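Aranka Nyitrai 在 Zutmont 负责家务操作的测试。谈到机器能否独立收拾房间，她的回答是“还不能，至少不能无人看管”。

她所在的小组以 90 分钟为一轮，让双臂系统在有人居住的房间里拾取、分类、归位。“抓取硬质盒体已经不是主要问题，”她说，“难在判断。机器要先知道哪些东西该扔，哪些该留。”
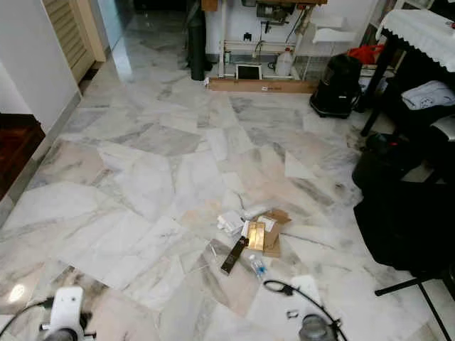 分类规则目前由人工编写，共 54 条，仍覆盖不了普通家庭的地面。Nyitrai 认为，包装物是最典型的难点：摊开的棕色纸板、揉皱的白纸和一只金色小盒堆在一处，旁边横着一个透明塑料水瓶。“纸可以压，盒子不能压，盒子里有没有东西，从外面看不出来。”透明塑料条落在浅色大理石上，对比度很低，深度估计容易漏检；抛光面的反光又会带来误检。她的做法是降低移动速度，从第二个角度重新取像，代价是单件耗时增加。

负责末端执行器的 Riaan Potgieter 更关心线缆。“地面上的线缆会改变可行路径，规划器必须把它当作可变形障碍物。”他说，现有规划器按刚体处理，余量留得过大，桌椅之间的窄处往往直接放弃。

两人对进度的判断不同。Potgieter 认为，限定物品种类后，地面拾取可以先行交付；Nyitrai 则要求先解决误丢弃。“漏捡一张纸，住户弯腰就能处理。扔错一件东西，就没有下一次了。”

下一轮测试定在八月，物品库将扩充 200 件，以软包装和透明件为主。擦地和叠衣不在范围之内。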